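Orkovthorpe Robotics Club: Frequently Asked Questions
Updated 13 Apr 2021

Do I need to know how to code?
No! Plenty of members start from zero. Your first 4 sessions are spent in the simulator with a partner, and Anoma Rathnayake, who runs the club, is around the whole time.

What will I work on?
This term it's the Ternetti kitchen challenge. You write the program that picks things up off a cluttered virtual table (bread, a tomato, a toaster, even a spray bottle) and we love how many ways there are to go about it.

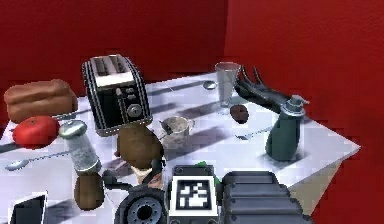 1 min read

Why is there a black and white square on the gripper?
It's a marker, and a camera can use it to work out where the gripper is. Printing your own is a fun first project!

Can I practice at home?
Yes, any laptop that runs our Drotberg starter pack will do. Turn the shadows off if it's slow.

Is there a competition?
In July! Teams have up to 5 people, and each run is scored out of 2000. Our best so far is 1220, so come help us beat it.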